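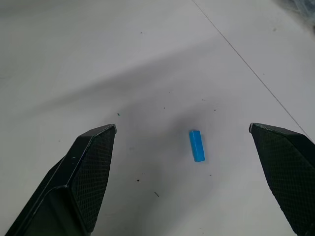 How I pack for a week of island-hopping by ferry

I've just come home from seven nights on the Ambaye ferries, and a few of you asked how I got by with one small bag. Here's what I do now, after plenty of trips where I did it badly!

Step 1: Book the first and last crossings only

I lock in the boat out of Plesow and the one home again, then leave the middle loose. In September the boats are half empty anyway, and I changed my mind twice (the bakery at Tevico is worth an extra day, trust me).

Step 2: Weigh the bag with your shoes in it

Mine comes to around 7 kilos. Anything heavier and I'm grumpy by the second gangway — some of them are steep, and you carry your own stuff.

Step 3: Two sets of clothes, plus one warm layer

Wash one, wear one. I use a sink and a bit of shampoo, and hang everything over the balcony before dinner. Dark colours hide a lot.

Step 4: Carry cash for the little islands

Fimalard had one machine when I was there and it was out of order. Abelardo Chambi, who runs the guesthouse by the jetty, let me pay the next morning, but I wouldn't count on that everywhere.

Step 5: Get to the wharf early

I aim for 40 minutes before sailing. Grab a seat on the shady side, keep your water handy and put the bag where you can see it.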